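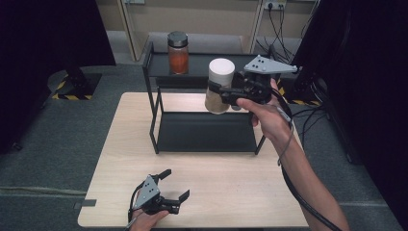
I was 10 the first time my grandmother let me near the chili paste, and I rubbed my eye within a minute. I've been hooked ever since (on the paste, I mean!), so when a friend told me about Nimari, a shop the size of a one-car garage that sells hot sauce and pretty much nothing else, I drove over that same afternoon.

Erasto Mohamedi runs the place and he will feed you until you beg. He started me on something mild with carrot in it, then a smoky one, then a spoonful from a batch he'd been fermenting since March that made my ears ring – I loved it. "You're sweating," he told me, very pleased, and handed me a cracker.

He carries 78 sauces, and he'll talk about every one if you let him. I asked how he picks them and he said he puts each one on plain rice for a week. If he's sick of it by the weekend, it doesn't go on the shelf.

My own habits are lazier. I stir a spoonful into mayo for sandwiches, or into scrambled eggs right at the end, or into butter for corn. Erasto winced at the mayo, then asked what brand I use.

I went home with eight jars. Two were supposed to be gifts, and I've already opened one of those.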